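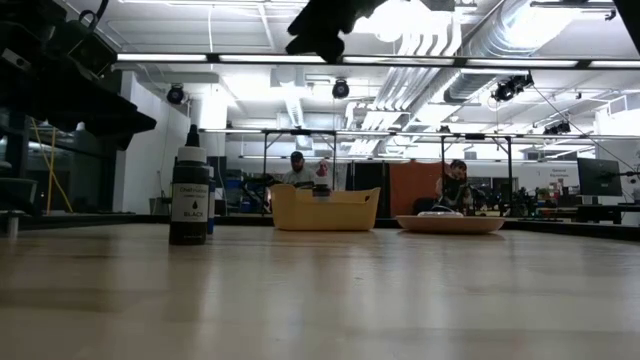

My resting heart rate has been 2 beats high since April, so I went back through the training log. The log runs to 2435 entries, one line per session, with pace, sleep, shoe pair and a note on how the legs felt.

The first thing I checked was the easy runs. On paper they are easy. In practice the Plollby loop has a long drag on the north side, and I have been holding pace up it when I should hold effort. Splits from the last block show the drag taking 20 seconds longer at the correct heart rate. I have changed the target for that segment and left the rest alone.

The second was the Zitholm half. I took four days off and then ran a tempo session, which Juwita Liew told me at the time was too soon. The log agrees with her. Sleep fell under six hours for most of the following week, and the notes say "calves tight" on every line.

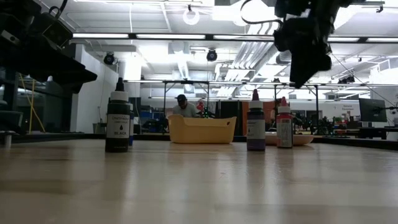 Dropper bottles and the yellow basket.

Ikechukwu Babalola uses a different method. He ignores heart rate on recovery days and runs the Istalgate towpath at whatever pace lets him breathe through his nose. I tried it for two weeks. My numbers were close to what the chest strap would have given me, except on warm mornings, when I ran too fast.

Current plan: five runs a week, one of them hard, no tempo work for 20 days after a race. Strength work stays at two short sessions, mostly calf raises and split squats. Morning pulse gets taken before coffee, lying down, same as before. I will also retire the older shoes, which are well past the point where the heel foam recovers overnight.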